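The Board

My father left me a garage full of wood and a list of who was to have it. The list was in pencil on the back of a seed packet. It gave the oak to my uncle and the pine to the scouts, and at the bottom it said, maple, you, don't rush.

The maple was a single board. It had stood behind the freezer for as long as I could remember, wrapped in a grey blanket and tied with washing line. He bought it in Piltton on a wet morning in April, the year I started school, from a yard called Tiwari that was selling up. My mother said he had gone out for a bag of sand. He came home with the board on the roof of the car and no sand, and they ate their tea without talking.

He never cut it. He made a gate, and a bed for me, and shelves for everybody in our street, all out of cheaper stuff. When I asked him what the maple was for, he said it was for something good. When I was older and asked again, he said he was waiting until he was better at it. He was seventy by then and had been retired seven years.

I took it home to Voston in the back of a hired van. I had a flat on the second floor and no tools apart from a hammer and a set of screwdrivers from the petrol station. The board would not go round the bend in the stairs, so I had to carry it back down and stand it on end in the hall, next to the bicycles. The woman from the ground floor asked how long it would be there. I said a week.

It was there for four months. People hung their wet coats on it. Somebody leaned a pushchair against it and wore a hole in the blanket. I walked past it every morning on my way to the bus and every evening coming back, and I thought about him standing in the garage with his pencil behind his ear, not being good enough yet.

In the end I put my name down for an evening class at the college. It was twelve weeks, Tuesdays, in a long room behind the canteen that smelled of glue. The teacher told us to bring a piece of wood if we had one. The others brought bits of skirting and old drawer fronts. I untied the washing line and the teacher came over and looked at it, and then went and washed his hands.
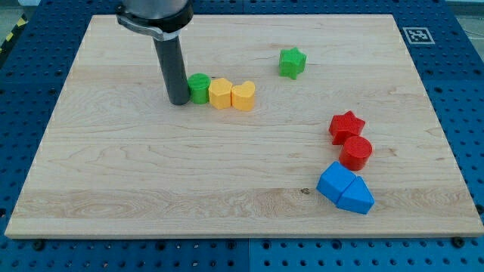
"Where did you get this?" he said.

I told him. He bent down until his eye was level with it and looked along the grain from one side to the other. He pointed out the streaks that ran across it like flames, and said you could pay a lot of money for that and not get it. Then he put his thumb on the knot.

"He'd have been worrying about that," he said.

I said I didn't think so. I said he had been worrying about himself.

"Same thing. You buy a board like this and you start planning round the knot. Do you cut it out, do you put it underneath. You can spend years on it."

He asked me what I wanted to make. I had thought about this on the bus and had a drawing in my bag of a writing desk with a sloping lid. I had copied it from a Zustico catalogue, and it had eleven joints in it that I didn't know the names of. I left it in the bag. I said I wanted a table.

"What sort of table?"

"One you eat at."

He said that with a board that size it would be a small table, for two people, and I said that was all right. He gave me a piece of scrap pine and told me to practise on that until he said so. I practised for five weeks. My first cuts wandered, and my later ones wandered less. I cut my finger and bled on the pine, and I was glad it was the pine.

On the sixth Tuesday he said I could start. I said I thought I needed another week. He looked at me for a bit and went to help somebody with a hinge.

I picked up the saw. I had marked the line in pencil, then marked it again, and by then it was so thick that I had to choose which side of it I meant. I cut on the left. It took a long time and my arm ached, and when the piece came away it dropped before I could catch it and got a dent in one corner.

The dent is still there. I could have planed it out but I would have lost some of the width. It is at the end where my mother sits when she comes on Sundays. The knot is in the top, in plain view, near where we put the salt.

The first time she came she ran her hand over it and asked what it was. I said it was the maple.

"The sand," she said, and pulled in her chair.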